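Minville Toy Library – Shape Sorting Boards
Progress report to the Pestley Fund, period ending August

Prepared by Tsz-kin Fu

Quick one this time, sorry for the late send, we've been flat out getting the second batch of boards ready. Headings follow your form, except I've put 4 and 5 together.

1. Where we are

Boards are cut, sanded and oiled. Block sets are sorted by family and bagged. Loan cards printed – twice, first lot had the old phone number on them. Sets started going out to families at the beginning of the summer and they are going out faster than they come back. Demand is mostly ages two to four, plus a few older kids referred by the speech therapy people at Zandden.

Total loans so far 613, against the 1000 we promised for the full grant year. On track I think. Winter is always our busy stretch, everybody's indoors.

2. The sets

Same idea as in the application. One plain wood board, a handful of chunky plastic shapes in strong colors, no slots, no pictures printed on anything. Parent or worker puts some shapes in a row and the child adds to it, or copies it, or takes one away and we talk about which is gone. Repeated shapes in differnt colors are deliberate. A lot of kids will match on color first and only later on shape, and the cylinders are good for drawing that out.

We did try painted boards early on. Dropped them. Paint chipped, and the pattern pulled attention off the blocks. Plain pale wood is much better, the colors stand up against it and it wipes clean. No two boards have the same grain, which the kids have noticed and now some of them ask for "the one with the dot."
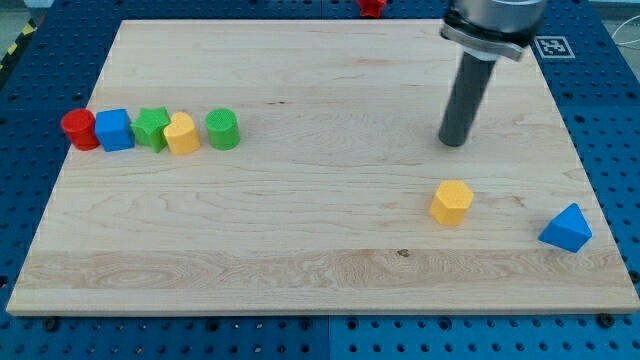
Row building on a plain board: five shapes lined up, yellow hexagon and blue triangle off to the right.

Triangles are the hard one. Small children want to stand them on end and get cross when they tip. We've changed the parent sheet so it says to lay them flat on a side to start with. Stars are the favorite, and also the piece most often missing on return. Replacement stars ordered from Tsolakis, arrived, all good, invoice attached with the others.

3. Sessions

Drop-in table is running mornings at Minville and one afternoon a week at the Pestley community rooms. Each child gets up to 30 minutes at a board, less if there's a line. Most don't want the whole time. The grandparents do.

Feedback from parents mostly good. Some asked for more shapes in the bag, some said there were already too many to keep track of at home. Leaving as is for now. One mom wrote that her son now sorts the groceries and puts the cans in a row by the door.

4/5. Problems and changes

– Bags. The drawstring ones fray. Moving to zip bags once the current stock is used up, small extra cost, can be covered from the printing line if you're OK with that. Please confirm.
– Late returns. Reminder texts help. Still no fines, we don't want to scare anyone off.
– Storage at Pestley is tight, boards are stacked in a hallway cupboard and the corners are getting knocked. Felt pads going on this month.
– The bilingual parent sheet is behind. Text is done, layout isn't. My fault, will be in the next report.

6. Next period

Finish the bilingual sheet. Train two more session helpers. Start the lending run out to Zandden, first with one box of sets and then see. Also need to go through all the returned bags and make up full sets out of the short ones, that's a full day for two people and we haven't found the day yet.

Spending table and receipts are in the second attachment. Underspent on travel, a little over on wood. Call me if anything doesn't add up, mornings before the session are best.

Tsz-kin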